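Ticket 1861
Queue: Equipment and purchasing
Raised by: Khadija Kettani
Status: Open (reopened twice)
Subject: Quote for second arm exceeds budget, also the budget has moved

Opening note

Tawhiri have sent a revised quote for the second arm and gripper. The arm has gone up. The gripper has stayed the same, but the bracket that joins one to the other is now a separate line at 516 pounds. I asked whether anyone had ever bought the arm without wanting something on the end of it. They said they would look into it.

Please confirm whether the bracket can come out of consumables. I accept that it is made of metal and will outlive most of us.

Update 1

Finance says no. Anything over 500 is capital, and capital closed in February. I asked Tawhiri for a discount of seventeen pounds and was sent a brochure.

Update 2

Tried the other route, which is to put off buying the arm and do the cup handling work in simulation until the new money arrives. Bruson already have a licence we can share, so the cost is one graphics card and my patience. The plan was 1000 grasp attempts on the plain grey cup before we commit to a gripper size, so that we don't order the narrow fingers and find out in the autumn that we wanted the wide ones.
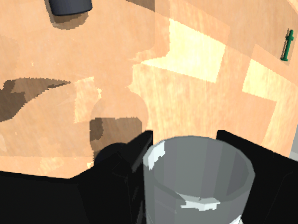 Shadow quality is on the lowest setting, as you can tell from the edges, and it stays there until the card turns up. The old one copes with low shadows or with a reasonable frame rate and regards both together as an imposition. For choosing a finger width I don't much mind. For training anything that has to look at a table and tell a cup from a dark patch, I mind quite a lot, so please don't let anyone cut the card from the order on the grounds that "it already runs".

Update 3

Someone has cut the card from the order on the grounds that it already runs.

Restored it. Line 7 on the attached sheet, marked DO NOT REMOVE, which worked so well for the spare power supply last year.

Update 4

Jova have offered a refurbished arm at well under the Tawhiri price, bracket included. Delivery is from their Kandudmont depot and the warranty is ninety days, starting from the day it leaves them. Given how long our goods-in desk takes to find a parcel, I'd like that changed to the day we sign for it. Email sent at 4.15 pm, out-of-office received at 4.15 pm.

Still needed before I can close this:

Warranty start date in writing from Jova
Finger width decision (me, once the runs are done)
Cost code for the graphics card that isn't the stationery one
Somebody to tell Tawhiri, gently, about the bracket

Leaving open. Next check when Jova reply or the old card gives up, and I have asked IT to hold a slot for the second.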